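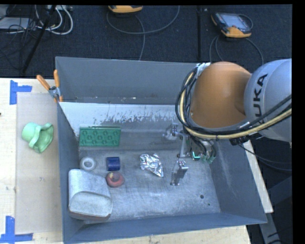
Ticket 3653: Scuffed bin floor, parts leaving gray smudges
Status: Open, waiting on second round of cleaning
Opened: 20/08/2025
Opened by: Kerstin Hagedorn
Area: Drornura, bench 4

What's going on

Small parts that sit in the big blue-gray bin on bench 4 are coming out with gray smudges on them. I wiped one down with a white rag and the rag came away gray, so it does rub off, which is great news for the parts already boxed up. The floor of the bin is covered in fine scratches and smudges, and the light band low down by the back wall is the worst spot, with jagged gray scratches and worn patches. The paint higher up on that wall looks fine to me.

I love this bin, by the way. It's wide open, you can see everything in it from the bench, and it doesn't slide around on the wooden top. I'd much rather fix it than swap it!

Tried so far

1. Emptied the bin and wiped the floor with warm water and dish soap. Two passes. Rag still gray after the second.

2. Same again with the Wunderlich degreaser, left on for ten minutes. Huge difference! The greasy feel is gone. Still a light gray streak if you press hard.

3. Ran a fingertip (gloved) along the seam at the bottom of the back wall. There's grit packed in there. Got a good pinch of it out with a stiff nylon brush, and more came out when I went over it with the vacuum.

4. Put ten clean parts in overnight. Seven came out clean, three had marks. All three were lying up against the back.

Reply from the workshop desk

Nice work on the seam, that would have been my first guess too. Bare metal that's been scuffed for a long time will shed a bit of gray dust whatever you wash it with. Please don't sand it dry, you'll just make more. Try a fine pad, wet, 800 grit, long strokes in one direction, then rinse and dry with a clean cloth. Leave the painted walls alone. If it still marks after that we can cut a Rulex mat to fit. We have an offcut under job 1069 that should be big enough.

Kerstin Hagedorn

Pad arrived. I started with a small square near the front so I could compare, and wow – the rag stays white there. I only had 200 grit in the drawer before this and I'm so glad I waited.

Going to do the rest of the floor next, then the worn band at the back. Question: is the Paleo wax okay on bare metal, or is that only for the wooden tabletop? There's half a can left and I'd happily use it up.

Workshop desk

Tabletop only, please. It stays tacky on metal and you'd be chasing dust again.

Kerstin Hagedorn

Got it, no wax. Will repeat the overnight test with ten parts, all of them along the back this time, and post the result on this ticket. Please hold on to the mat offcut until then.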